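Search this forum
Enter keywords
Search

Budget for a second small arm – what would you buy first?

Trarkix_fan
Hello all! We've had a little arm on a desk in our office since August and I am completely hooked. The boss has now said yes to a second station for next year, so I get to write the shopping list, and I want to do it properly this time. The first one was bought in bits over several weeks and I'd rather not repeat that. The quotes I have are from Plattner and Brultalix. Plattner wants 919 for the gripper with mount and cable, Brultalix is cheaper but you pay extra for spare fingers. My work is small stuff, picking up one little white piece at a time over an ordinary desk. 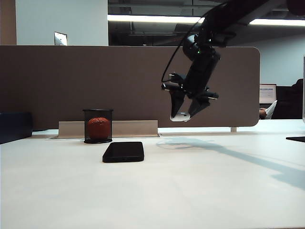 What should come out of the budget first, the gripper or the desk it stands at?

The gripper. A desk can be swapped on any afternoon, but the gripper decides which parts you can hold at all, so fix that and spend what remains on the rest.

mallau_bench
Lovely to see someone else doing this on an office desk! I'd go along with the gripper first, but please put a line in for fingers. We got through two sets in our first year and I hadn't budgeted a penny. Ours are 80 a pair from Mallau. I now order two pairs with every gripper and keep them in a drawer with the screws taped to the bag.

Beat Zaugg
I disagree about the desk. It's the one thing I would spend more on. We put our first arm on the cheapest table in the catalogue and every fast move made the whole thing wobble, phone and tea included. I lost a week blaming the software. A stiffer frame was 320 and the wobble was gone the same day. If I were doing it again I'd buy the frame, run the old gripper on it for a month and then decide.

Trarkix_fan
Ooh, that's a fair point, Beat. Ours comes down from overhead, so does the desk even matter as much for us?

Beat Zaugg
Less, I grant you. But then whatever it hangs from matters just the same! Put the 320 there instead. I still wouldn't buy the gripper first.

mallau_bench
We'll have to differ on that one. If the part doesn't fit the fingers you have a very steady arm holding nothing.

quietcorner
Can I add something dull? Lead times. Brultalix told us four weeks and it was 18 working days for the arm and then another wait for the cable. Get the delivery date for each line in writing, and order the slow ones before anyone argues about tables. Also ask for two cables. They're always shorter than you think once they have to loop round the joints.

Trarkix_fan
Second cable added, thank you! I'm keeping the same sort of test for the new station too – same desk layout, same small pieces – so I can compare the two arms fairly before we hand the old one on to the training room.

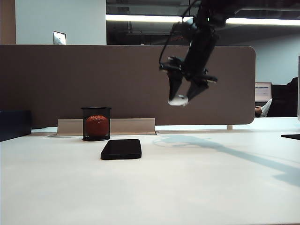
Our desk, with a small white piece in the gripper and the pen pot behind the phone.

mallau_bench
Good plan on the comparison. Write down the gripper settings for each run as well, I always think I'll remember them and I never do.

Beat Zaugg
And leave some money unspent! I keep a tenth back for brackets, bolts and the adaptor that should have been in the box. It's gone by spring every time.

Trarkix_fan
A tenth it is. List so far: gripper, two pairs of fingers, something stiffer to hang it all from, two cables and Beat's bolt money. I'm ringing Plattner tomorrow to see if they'll do the fingers and gripper as one price, and I'll post the quote when I have it.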